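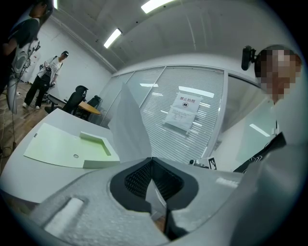
Work on the Tostholm parish records survey continued through August, with indexing now ahead of cataloging. The project office has moved to the room with the glass wall and the white desks, and all paper handling takes place there. A thin sheet of white paper held upright against that glass shows its faults quickly, and the procedure for detecting watermarks and old repairs has been rewritten to use daylight from the wall before any sheet goes to the light table. The change applies to loose leaves only. Bound volumes are still examined in the Ban store.

## Indexing

The index stands at 1,639 entries against a target of 4,000 for the full grant period. Entries cover baptisms and burials from the first 13 registers. Marriages are held back until the spelling authority file is settled, as the same family names appear in three or four forms within a single register. The current rule is to record the spelling as written and to add the standard form in a second field. Entries made under the earlier rule, with the standard form only, are being corrected register by register. Registers one through five are done.

Dates before the calendar change are entered as written, with the adjusted year in brackets. Two earlier batches had the adjusted year in the main field. Both were reloaded.

## Storage and condition

Tiswood delivered the archival boxes in two shipments. The second shipment had lids cut to the wrong depth and was returned. Replacement lids are due next month at no cost to the grant. Until they arrive, registers six through nine remain in their old wrappers on the lower shelves at Ban.

Humidity in the Ban store exceeded the agreed limit on two nights. The cause was a failed door seal. The seal was replaced, and readings have stayed within the limit. No mold was found on the shelves nearest the door.

## Staff and training

Crescencio Villanueva has taken over quality checks on the index. Each batch is now sampled before loading, and any batch with an error in a date field is returned whole to the indexer. Two new indexers completed the handwriting course and started on the burial registers.

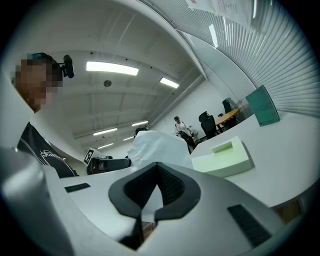
## Budget

Spending is within the approved lines except for software. The Nunerow license was renewed at a higher rate, leaving an overspend of $1,000. We request approval to cover it from the travel line, where the second visit to the diocesan archive was dropped after scans were supplied by mail.

## Next period

- Finish corrections to registers six through 13.
- Box the remaining registers when the lids arrive.
- Close the authority file and begin marriage entries.
- Submit the revised loose-leaf procedure for approval.

The marriage entries depend on the authority file. If it is still open at the end of the period, the indexers will continue with burials and the target date for marriages will move to the following report.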